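About Grirnivard

Grirnivard is a shared workshop for people who build robots in their spare time. We have the back half of a building at 2411 Eskola Street in Sesbridge. Members get a bench, a storage shelf, the use of the tools, and other members to ask when something doesn't work. We don't sell robots and we don't take repair work from the public.

The workshop started as a Monday night meeting in a garage. Most of us were working on the same problem, an arm that could pick up ordinary household things, and each of us had bought the same drill press. Sharing a space was cheaper. The drill press we kept is the oldest of the lot and still the most accurate.

Most members have a regular job in something else. Some write software, a few are machinists, and one teaches middle school band. You don't need a technical background to join, but you do need a project or a willingness to help on somebody else's.

What we are building

The main shared project is called Sirkulov. It is a two-armed robot for putting small things away: groceries into a cabinet, socks into a drawer, packets into a box. It is meant to be built at home by one or two people with hand tools and access to a 3D printer. The frame bolts to a table edge. The arms are long enough to cover a table or a twin bed, and the grippers have two flat jaws each.

The frame and the left arm work well. The right arm has a wrist that sags under load, and we are on our third design for that joint. The first one used a belt that stretched. The second used gears we printed ourselves, and they had too much play in them to place anything smaller than a soup can. The current one has a bought gearbox and a machined housing. It adds weight we would like to get rid of.

The software runs on a desktop computer next to the robot. We tried to put it all on a small board inside the frame and gave up in March after it kept shutting down from heat. If you have ideas on cooling, the notes are in the blue binder on the Sirkulov shelf.

Work done at home

A lot of the Sirkulov work happens away from the building. Before the arms can do a job, a person has to do it with hand-held grippers so that the movements can be recorded. The jaws open and close the way the robot's jaws do, so you are stuck with the same limits. You can't pinch with a fingertip or scoop with a palm. We used to do all of this on one bench, and the robot got good at that bench and nothing else. Now members do sessions at home, in kitchens and bedrooms, with the furniture and the clutter left where they are.

Packing is the job we use most. It takes an open cardboard box, a pile of packets, and a flat place to put them. A bed is harder than a table. The cloth moves with the packet when you drag it, the surface gives under the jaws, and a patterned spread makes the edges of things harder for the software to find. Shiny wrappers are a problem too, and clear ones are worse. We put both kinds in the pile on purpose. 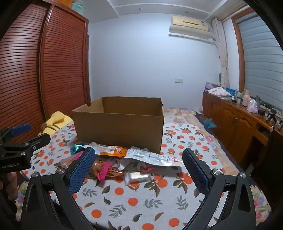 How a session goes

Sessions are done by one person with a gripper in each hand. A helper is useful for resetting the pile but should stay back while the person is working. We ask people to keep these habits:

Start with the box open and the jaws open.

Pick from the top of the pile first. Pulling a packet from the bottom looks quick, but it drags the others, and the robot will learn to drag them.

Grip flat packets by an edge or a raised fold. If there isn't one, slide the packet until it bunches up against another.

Lower the item into the box before letting go. Do not toss it.

If you drop something, pick it up again and keep going. We want the mistakes and the recoveries in the recording.

Stop after 80 minutes, including breaks. Wrists get tired before people notice, and the movements get sloppy.

Move the box now and then. Turn it, push it back toward the wall, or use one with a different wall height. A tall box hides what has already gone in, which matters for the next pick. Leave other things on the bed if they are normally there. Pillows and stuffed toys are fine. The robot has to learn which things belong in the box and which ones to leave alone, and it won't learn that from a cleared surface.

Check the jaw pads before and after. A pad that has started to peel changes the grip enough to spoil a whole session. Loose pivot screws do the same thing, only slower. There is a driver in each kit and a spare set of screws under the foam.

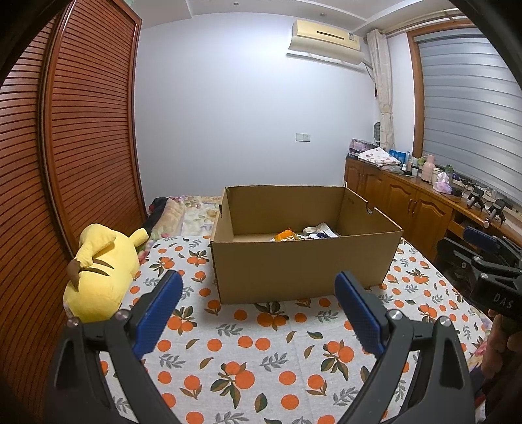 Hülya Şimşekoğlu would like the packing rules to be looser. In her view people are too careful when they know they are being recorded, and a robot that learns from careful people will be slow at everything. She has asked for sessions where the only instruction is to fill the box, and to fill it at the speed you would on moving day. We are going to run these through August and compare them with the others on the same arm. The results will be posted on the wall by the sink like all our test results, including the bad ones.

The building

The front room has five benches, each with its own power strip and lamp. The back room has the lathe, the drill press, the band saw, and the 3D printers. The back room door stays shut when the saw is running. There is a small room off the hall with a table and a couch where people take phone calls or eat. Please don't solder in there.

The heat is poor in winter. The landlord has replaced the thermostat, and it made no difference on the north side. Bring a sweater.

Parking is on the street. The loading door on the alley can be used for heavy items if you call first, and somebody will come and lift the bar.

Other projects

Members are free to work on whatever they want. At the moment there is a line-following cart for moving stock in a garden shed, a camera slider, a blinds opener that runs on a timer, and a chess arm that has been nearly finished for a long while. There is also a rebuild of a small welding positioner, which belongs to the workshop and will be open to all members once the controls are safe.

We keep a shelf of leftover motors, drivers, and bearings. Take what you need and write it on the sheet. Bad parts go in the red bin, with a tag saying what is wrong with them. Please don't put bad parts back on the shelf. It cost us a full weekend on the second wrist.

Joining

Come to an open night first. They are on Mondays from 7 p.m., and the loading door will be locked, so use the front. Look around, talk to people, and bring your project if it is small enough to carry. If you want to join after that, you fill out a one-page form and do the safety walk-through of the back room. New members use the lathe only with another member present until they have been checked out on it.

Kits for home sessions can be borrowed by any member who has sat in on one session at the workshop. Sign the kit out, charge it before you bring it back, and write down where you worked and what you packed. A line or two is enough. The sign-out book is on the hook behind the front door.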